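Jimport 彩色插孔排插与手持吹风机 产品资料页

适用范围：美发培训教室、公共更衣区、民宿客房、商用租赁
资料版本：2022年10月27日
资料整理：Lanying Hao
技术复核：Emiliano Garrido

一、产品概述

本页收录 Jimport 目录中的两类产品：带彩色插孔的白色排插（下称 Tai 排插），以及与其配套供货的手持吹风机（下称 Hirstead 吹风机）。两类产品可以分别订购，也可以按成套方式订购。成套订购时，排插与吹风机分箱包装，同批发运。

吹风机属于大功率电热器具，与照明、充电类负载的用电条件差别很大。选型时应先确定供电回路的容量，再确定吹风机的档位和同时使用的台数，最后确定排插的放置位置。顺序颠倒的情况在退换记录里占了多数，常见的结果是排插到货后发现墙面插座所在回路不能满足使用要求，只能重新布线或减少同时使用的台数。

二、Tai 排插

外壳颜色：白色
插孔颜色：黄、粉、橙、青绿等
结构形式：直条形，单排插孔
放置方式：桌面平放；不建议悬空吊挂
适用环境：室内干燥环境
电源线：随机身固定，不可更换
过载保护：内置，动作后需手动复位

插孔颜色只作为区分标识，不对应不同的额定值。同一排插上各插孔的电气参数一致，任意颜色的插孔都可以接入任意一台器具。采购方可以自行规定颜色与工位的对应关系，例如黄色对应靠窗工位，青绿色对应靠门工位。此类约定应写在使用现场，不要写在排插本体上，油性笔的溶剂对外壳表面有影响，擦除时容易留下痕迹。

排插的总负载是各插孔负载之和。总额定值以机身底部标牌为准，本页不另行列出，原因是不同销售地区的标牌不同。订货时请在备注中写明使用地区及插头制式，未写明的订单按收货地址所在地区发货。

过载保护动作后，先关闭全部已接器具的开关，拔出插头，等待内部元件冷却，再按下复位键。带负载复位会使触点受到较大电流冲击。连续两次动作的，应停止使用并检查接入器具的功率总和。

三、Hirstead 吹风机

机身颜色：白色、粉色、深青色
机身形式：圆形机头，配手柄
额定电压：110 V
档位：4 档（两档风速与两档温度组合）
电源线：固定式，Y 型连接
进风口：机头后部，滤网可拆
过热保护：温控器自动断电，冷却后自动恢复
附件：窄口集风嘴一只

额定电压为 110 V 的型号不得直接接入 220 V 电网，也不建议通过小型变压器使用。电热丝的功率与电压平方成正比，电压翻倍时功率上升到原来的四倍，温控器来不及动作，机内元件即可能损坏。该类损坏不在保修范围内。需要 220 V 型号的，请另行询价，货号与本页不同。

各颜色机身的内部结构相同，滤网、集风嘴可以互换。颜色仅影响外壳件的备件号，维修时请连同颜色一并报出。

白色机身在使用发胶、精油类产品的环境中较易显出污渍，深青色机身在同样条件下不明显。培训教室多选用混色配置，以颜色区分学员分组，收发时也便于核对。

四、成套配置

配置 A：Tai 排插一只，Hirstead 吹风机 2 只，颜色任选。
配置 B：Tai 排插 2 只，Hirstead 吹风机 4 只，颜色任选，附收纳标签。
散件订购：排插与吹风机均可单独下单，不设组合限制。

成套供货中吹风机的数量按收纳和轮换使用的需要设定，不表示全部吹风机可以在同一排插上同时开到高档。Yu-ting Chung 在培训教室的布置建议中写明：每条独立回路同时运行的高档吹风机不宜超过一台，其余器具保持关闭或使用冷风。各教室条件不一，最终应由有资质的电工根据回路断路器和线径核定。

五、布置要求

排插应放在平整、稳固的台面上，与水盆及喷壶使用区域保持距离。台面有积水时先断电再清理。排插上方不要覆盖毛巾、围布或收纳袋。

电源线在使用时应完全展开。盘绕的电源线在通过大电流时散热条件变差，线圈内层的温升高于外层，长时间运行会加速绝缘老化。收纳时可以盘线，线圈直径不宜过小，不要以机身为轴缠绕。沿手柄缠线是电源线根部断芯的主要原因。

吹风机用后放置时，机头进风口与出风口均不应贴靠织物或纸张。刚停机的出风口温度较高，应先以冷风运行片刻再关机。插头长期不用时从排插上拔下。

多台吹风机共用一张台面时，建议机身与电源线分区摆放。线缆交叉时，拔插头前先顺线确认对应的机身，以免拔错正在使用的器具。

六、维护

滤网：每周拆下清理一次，使用频繁的场所应缩短间隔。以干毛刷清除毛发和绒絮，不要用水冲洗后立即装回。滤网堵塞会使风量下降，温控器频繁动作，使用者常误判为机器故障。

外壳：断电后以拧干的软布擦拭，不使用酒精、丙酮及含研磨颗粒的清洁剂。

插孔：断电后以干燥毛刷清理。插孔松动、插头插入后晃动、外壳变色或有焦味的，立即停用，不作拆修。

电源线：每月检查一次，重点为机身根部和插头根部。外皮开裂、局部变硬或弯折时机器时断时续的，停用并送修。

集风嘴：卡扣磨损后会在使用中脱落，应整件更换，不要用胶带固定。

七、备件

滤网，通用，单只装
集风嘴，通用，单只装
外壳件，按颜色区分，仅供维修点
温控器，仅供维修点

Tai 排插不提供内部备件。排插损坏时按整件更换处理。

八、订货与保修

散件最小起订量为一件。订单总量达到 19 件的，可申请混色装箱，颜色比例由订货方指定；未指定时按库存情况搭配。

保修申请须附机身标牌照片和购买凭证。以下情况不予保修：接入电压与标牌不符；自行拆机或更换电源线；进水；因滤网长期未清理造成的过热损坏；电源线因缠绕机身造成的断芯。

订货联系：Pak-hei Au
维修及备件：Shuk-fan Chien

九、修订记录

增加混色装箱条件。
维护一节增加插孔检查内容。
布置要求中关于盘线的说明改写，原文只提到收纳，未涉及使用状态。
删去旧款折叠手柄型号，该型号已停止供货，剩余备件请向维修联系人查询。 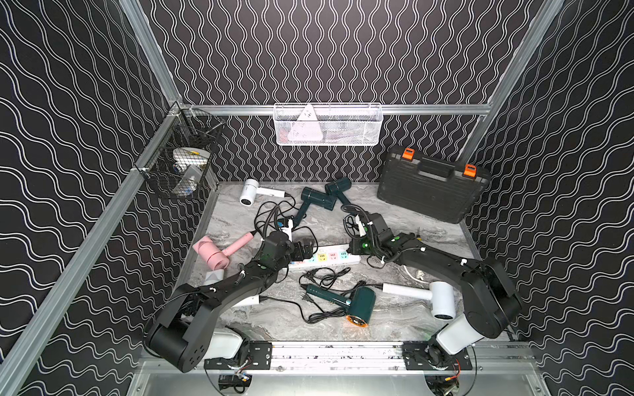

不同颜色的插孔，能承受的功率有区别吗？

各颜色插孔的电气参数相同，颜色只用于区分工位或器具。需要控制的是整只排插的总负载，以机身底部标牌所列数值为准。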